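Search the Help Library
Home Internet › Dorgate 60 Receiver › Getting connected

Setting Up Your Dorgate 60 for the First Time 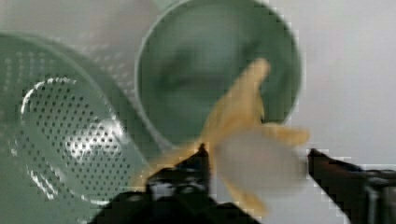 Before you begin

Find yourself a window that faces the nearest mast, if you happen to know where it is (your welcome letter from Jodau should say). You'll want the receiver, its power cord and the little Gravden SIM card, which comes tucked inside the letter and is awfully easy to throw out with the envelope!

Putting in the SIM and finding a signal

1. With the power off, slide open the cover on the base and push the SIM in, gold side down, until it clicks.

2. Stand the receiver on the windowsill and plug it in. The front light blinks white while it starts up, so go ahead and make yourself a coffee.

3. When the light turns solid, open the Bakos app on your phone and tap Find My Signal. A score of 97 is wonderful, but anything in the green will do nicely.

4. If you're in the red, move the receiver to another window, wait 2 minutes and tap Check Again. Upstairs is usually better than down.

Note: Error 629 means the SIM hasn't been activated yet. Leave everything plugged in overnight and try again in the morning before you call us.

Caution: Never open the SIM cover while the light is blinking, and please keep the receiver off radiators.

Guide written by Géza Szalai. Last updated May 29, 2024

Filed under: 5G home internet, First-time setup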